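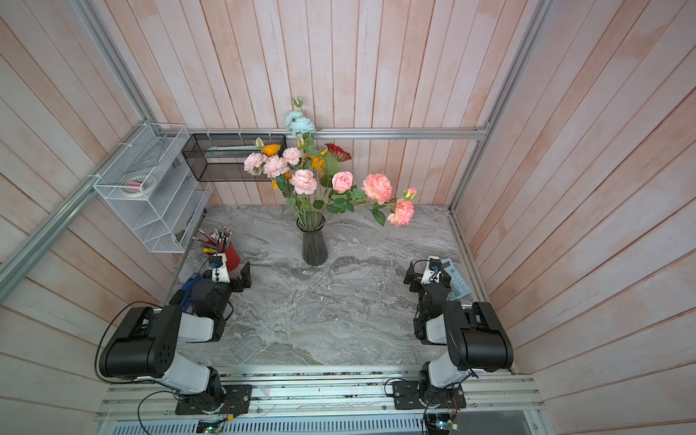

Tema 3. Avanzar despacio: por qué una columna se detiene

Apuntes de clase, 10 de septiembre de 2021

Bienvenidos de nuevo, y gracias a quienes me escribisteis con dudas sobre el tema anterior. Hoy dejamos los mapas grandes, los de flechas rojas y azules, y bajamos a una escala mucho más modesta: la de una carretera, un puente y una columna de vehículos que no se mueve.

Trabajaremos con el caso de Clutinen, el valle ficticio del cuaderno de ejercicios. Una brigada debe recorrer 20 kilómetros hasta la ciudad de Trurwood, con un solo puente utilizable y una pista de tierra que en enero queda casi impracticable. El defensor es muy inferior en número, pero ha tenido tiempo de minar los arcenes y volar dos alcantarillas.

La primera reacción de casi todos los grupos (y me incluyo, que yo también fui alumno) es dividir la distancia entre la velocidad del vehículo más lento y dar el resultado por bueno. Os pido que no lo hagáis. La velocidad de una columna la marcan los zapadores, y los zapadores van a pie, mirando el suelo, parando cada vez que algo no les gusta.

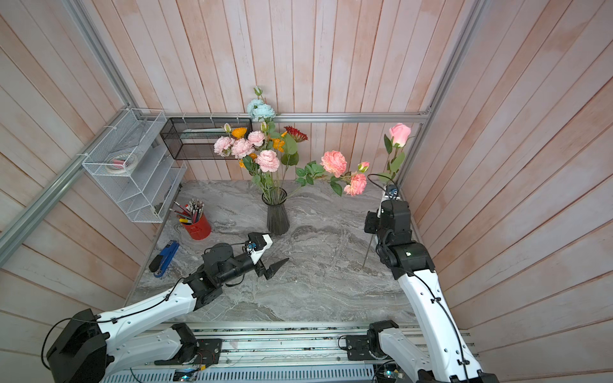 Y cuando ellos paran, para todo lo que viene detrás. Una columna de 345 vehículos, con 100 metros entre uno y otro, ocupa más de 34 kilómetros de carretera - es decir, más que la ruta entera. Cuando la cabeza llega a Trurwood, la cola ni siquiera ha salido. Pensad en lo que significa eso para el combustible, para las ambulancias que tienen que volver en sentido contrario y para el pobre oficial de tráfico del puente.

Renji Nakajima, que nos dio el seminario de logística en Nagano, insistía mucho en separar tres relojes: el del mando, el del zapador y el del civil que espera en la ciudad. Los tres corren a ritmos distintos, y buena parte de las malas decisiones nacen de mirar solo el primero. Volveremos sobre ello al hablar de corredores humanitarios.

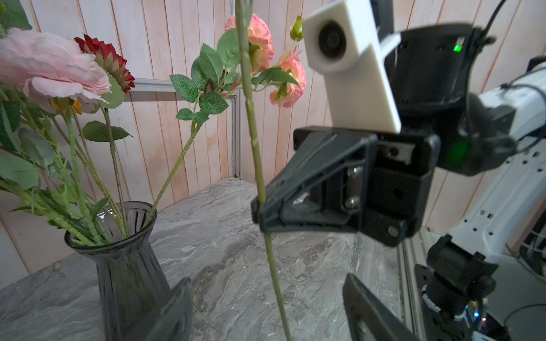 Tallo artificial de color verde oliva pálido, con pequeños nudos.

Para la próxima sesión

Leed el capítulo de Keltex sobre apertura de rutas, sin prisa, y traed una página con vuestro cálculo para Clutinen. Suponed que cada parada dura alrededor de 20 minutos y justificad cuántas esperáis. No busco una cifra exacta, me interesa ver cómo razonáis - y si cambiáis de opinión a mitad de página, dejad las dos versiones, que de ahí sale siempre la mejor discusión.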